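Frequently Asked Questions: Submitting Music to the Tirkitz Listening Library

The Tirkitz Listening Library accepts recordings by independent musicians for free public streaming. The answers on this page apply to solo artists, bands and small labels. Please read them before sending a submission form.

Who may submit?

Any artist who lives, rehearses or regularly performs in the Britstead area may submit. For bands, at least one current member must meet this condition. Labels may submit on behalf of an artist with that artist's written permission.

What may I send?

Singles, EPs and full-length albums are all accepted. Live recordings are welcome if the sound is clear enough for ordinary listening. We do not accept DJ mixes, unfinished demos or tracks built on samples that have not been cleared.

Does the recording have to be new?

No. Reissues and older recordings are considered on the same terms as new releases, provided the submitting artist still controls the rights.
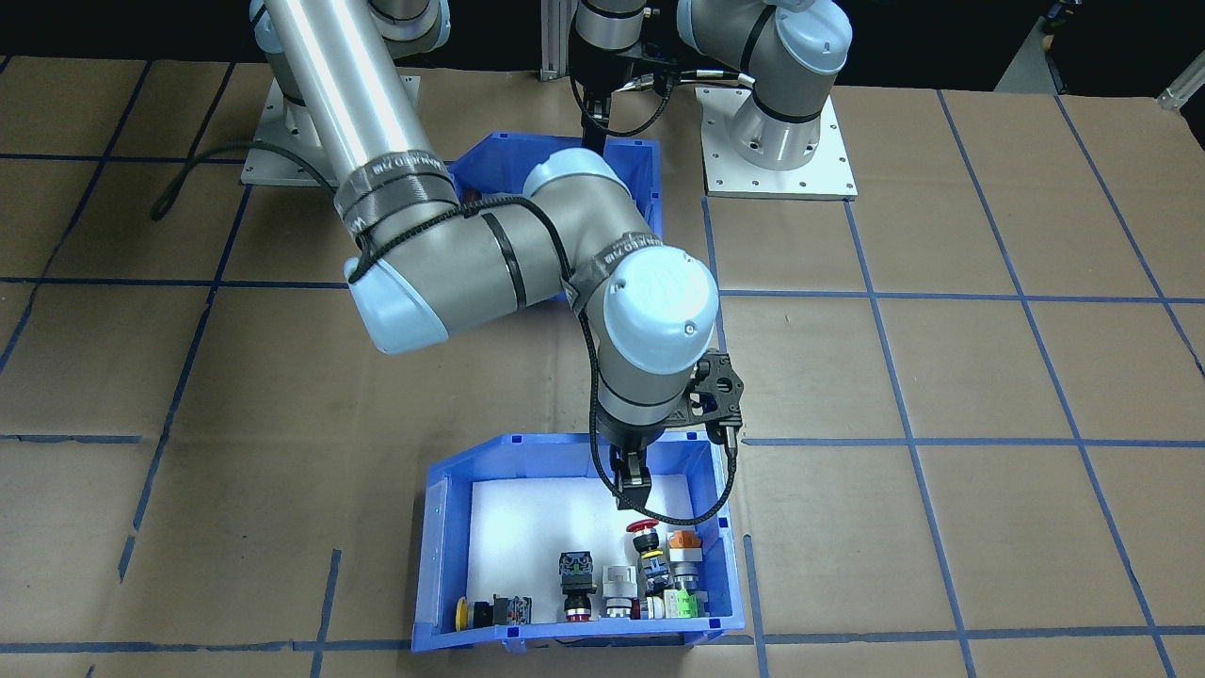

Satish Annamalai asks whether a band that has broken up can still submit an album it finished before the split. It can, as long as every member who holds a share of the rights signs the form. If one member cannot be reached, the submission is held until that signature arrives.

What file format do you need?

Please send WAV or FLAC files. MP3 files are returned without review. Name each file with the track number and title, and send the cover art as a separate square file. Lyrics are optional but help us apply the explicit content label correctly.

Do I keep the rights to my music?

Yes. You grant the library a non-exclusive license to stream the recording for 2 years. You remain free to sell it, license it to others or place it on any other service during that time. The license does not renew by itself - we write to you before it ends and ask whether you wish to continue.

What about cover songs?

Cover versions are accepted if you can show that the songwriter's publisher has given permission for streaming. A cover that changes the words or the melody in a significant way may need separate approval, and we advise artists to settle this first.

Are artists paid?

Each accepted album receives a single flat payment after the license agreement is signed. Singles and EPs receive a smaller amount, stated in the offer letter. Payments are not tied to the number of plays.

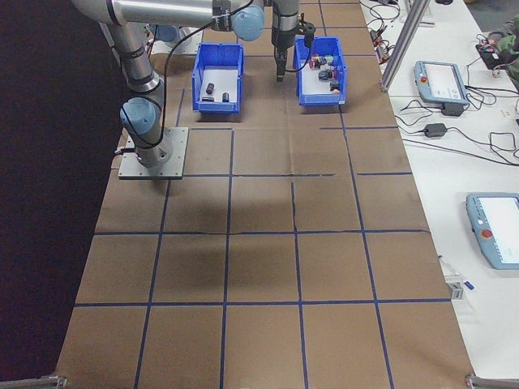

According to Forough Zamani, the flat payment suits a first album well but leaves out artists whose songs keep finding listeners a year later. The library reviews its payment terms each January, and comments of this kind may be sent through the contact form at any time before then.

How are recordings chosen?

A listening panel hears every complete submission. The current panel members are Ehsan Shahbazi, Kianoush Shokri and Omid Fallahi. They listen without seeing the artist's name or biography. In the last round the panel heard 186 submissions, and the collection now holds about 1,000 tracks.

May I submit again if I am turned down?

Yes, in the next round, and with a different recording. The panel does not give individual feedback.

Can I hear the collection in person?

Listening stations are open at the Sadeghi Branch during regular hours. Headphones are provided at the desk. 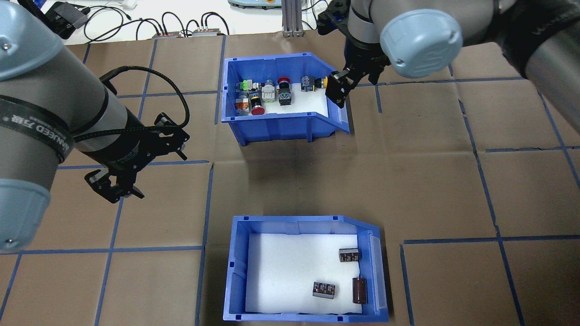
Page last updated: March

How do I correct a credit or a misspelled title?

Write to the catalog desk with the name of the release, the track number and the wording you would like to see. Changes to songwriter credits must be confirmed by all of the songwriters named on the original form.

How do I remove my music?

Send a removal request from the email address used for the submission. The recording will be taken down from streaming. Any payment already made does not need to be returned.

Can my release launch be held at the library?

Artists in the collection may apply to use the Iltden Room for a launch concert or a listening party. Amplified sound must end by 9 p.m. Applications are handled by the events desk and are separate from the submission process.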